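Ticket: Binis trip planner - walking route won't download, booking shows the wrong village
Opened by: Yareli Xolalpa
Status: Closed
Category: Offline maps / Bookings

Yareli, Tuesday, 7:40 am
Hi there! I'm writing this from the breakfast room of our guesthouse in Gesberg, where the wifi reaches two tables and I've got one of them. We're a week into a hill-village trip (my sister-in-law, my husband and me) and until last night your app was doing great. Now I've got two problems and I'm hoping one of them is the reason for the other.

First, the walking route from Gesberg over to Akbulut won't save to my phone. I tap the little arrow, it goes to 60 percent, sits there, and then goes back to "Not downloaded" like I never touched it. I've done this five times. There's no signal once you get past the chapel, so I really do need the map on the phone before we leave.

Second, our room for the next two nights is in Akbulut, but the trip page now says Gotora. Gotora is down on the coast! It's a lovely place, we had grilled sardines there on Sunday, but it's a bus and a half away and I don't want to go back with a suitcase.

What I've tried so far:
Closed the app and opened it again.
Turned the phone off and on.
Deleted the photos I didn't need (the phone says I have plenty of room now).
Logged out and logged in, which made me nervous, but the trip came back.

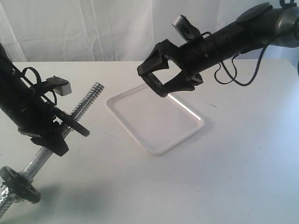

Black gripper on the dumbbell bar, white curtain behind.

Senga Semple, Binis support, 9:05 am
Hi Yareli, thanks for all the detail. Could you tell me two things? What does it say under Settings, then Storage, next to "Map limit"? And when you open the booking itself, does the confirmation number start with the number 284 or something else?

Please don't cancel or change the room while I look at it. I can see the reservation on our side and it's paid.

Yareli, 9:50 am
OK, back from a walk to the bakery (almond buns, still warm, I bought too many). Map limit says 1,000 MB, and under it there's a gray bar that's nearly all the way across. I didn't even know there was a limit in there! I was only looking at the phone's own storage. And yes, the confirmation starts with 284.

I called the guesthouse in Akbulut while I was waiting in line. My half of the conversation was not pretty, but the man who answered found our name and said the room is ours and do we want dinner. So I said yes to dinner. I'd still like the app to agree with him, because the taxi we booked through you is supposed to pick up the bags and I bet it reads the address off the same page.

Senga, 10:20 am
You're right about the taxi, it does use the trip page address. I've put a hold on the bag pickup until we fix it, so nothing will be sent to the coast.

For the map: the app has its own limit, separate from the phone. Your old regions are still saved, including the whole Gotora coast pack, and that's a big one. Please go to Settings, Storage, Saved regions, swipe left on the Gotora pack and choose Remove. Then try the walking route again with the screen left on.

For the booking: the trip page seems to be taking its address from the last region you had open. I've pinned yours to the property's own address. Pull down on the trip page to refresh it and let me know what you see.

Yareli, 10:45 am
Removed Gotora (felt a little sad about it) and the route went straight past 60 and finished! Green check mark and everything. I switched to airplane mode to test it and the path is there, with the fountain and the two stiles marked.

The trip page is half fixed. The top says Akbulut now, hooray, but the little card for the taxi still says Gotora. Refreshed three times. 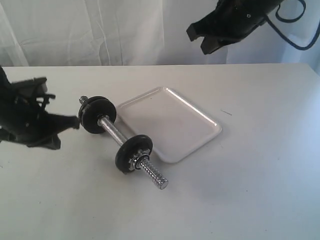
We don't have to be out of the room until noon, so there's no panic yet, but my husband has already carried the bags down to the hall and is sitting on one of them. The plan is to start walking by 12:30 and have lunch at the picnic spot near the top - cheese, tomatoes, the extra buns. If the taxi can't be sorted out in time I'll ask the owner if her cousin's van is going that way. She mentioned it last night over the plum brandy, so I don't know how firm an offer it was.

Senga, 11:10 am
The taxi card keeps its own copy of the address, so I've canceled that pickup and made a new one at no charge. Same driver, noon, Gesberg to Akbulut. You should get a new message with the street name in it. Please check the street name against what the guesthouse gave you.

Yareli, 11:25 am
Got it, and the street matches! Bags are on, boots are on. Can you put in a word with whoever makes the app that the map limit should show up when a download fails? Just a line that says it's full. I'd have worked it out at bedtime.

Senga, 11:40 am
I've passed that on and linked your ticket to it. The address problem has gone to the app team too. I'll leave this open until tonight in case the bags don't show up.

Yareli, 7:15 pm
Bags were in the room when we got here. The walk took longer than your app said, but we stopped a lot, and there was a goat farm with a bench outside and cold lemonade. The map worked the whole way with no signal. Dinner is lamb, I can smell it from here. You can close this one, and thank you so much!

Senga, 7:30 pm
Closing now. Enjoy the lamb.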